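Speaker notes: Plain backgrounds and tired eyes. What we learned from redesigning the Zadstead reading course
Speaker: Chiyo Higuchi
Version of 01/08/2023

Opening. Say good morning, thank Idun Sandberg for the invitation. Speak slowly. Wait until the people at the back have found a chair.

My subject is the slide behind the teacher. I have taught evening courses for adults for 19 years, and for most of this time I chose my slide backgrounds without thinking. I took what the program gave me. Then a student in Zadstead told me, very politely, that she closed her eyes when I changed the slide. The white was too strong for her after a day at work. I was a little ashamed, and I began to read and to try things.

Pause. Ask: who uses a white background? Who uses black? Let them raise hands, do not comment yet.

First part: the gray. Tetsuya Nomura and I prepared the same lesson in 2 versions, one on white and one on dark gray. We showed them in the Sugiyama room, which has an old projector and curtains that do not close well. I must say clearly that this was not a scientific study. We only asked people afterwards what they remembered and how their eyes felt. Most preferred the gray for pictures and the white for long text. I did not expect that they would separate the two so clearly.
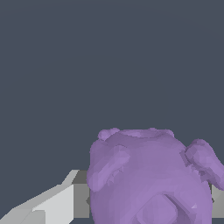
Color choice is the point where many teachers become nervous, and I was also nervous. My advice is to begin with the background and leave it quiet, and only then to choose one color for the thing you want people to look at. Purple on slate gray, as on the screen now, is a good pair for this. The lighter lilac parts come forward, the deeper mauve in the creases stays back, and you do not need an arrow or a red circle. Please note also that the upper part is left plain. A title could stand there in white letters and it would be easy to read.

If somebody asks about yellow: it works on dark gray but it becomes weak on an old projector. Mention the curtains again.

Second part: empty space. When I learned English, my textbook had something in every corner of the page, and I remember the corners better than the verbs. Lowri Voyle, who edits the Grikard workbooks, has a rule that I have borrowed. She asks what the learner should look at first, and she removes things until the answer is easy. I find this difficult. I like to add a small note, then another small note.

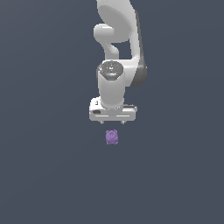 So now I print each slide very small, on paper, and I put it on the kitchen table overnight. In the morning I look at it before my coffee. If my eye goes to the wrong place, I change the slide. It is a slow method, but for an evening course I rarely need more than a few new slides in one week.

Third part: handouts. Keep this short. Dark slides must not be printed as they are. In November I copied a whole set for the class, 600 pages, and the machine stopped two times for toner. Make a second file with a white background and dark text, and check every color again on paper.

Questions. Repeat each question before answering, because the microphone is only at the front. If there is a question about color blindness, give it to Kaede Kamata, she knows more than I do. The white and gray lesson files are on the table by the door for anyone who wants to copy them.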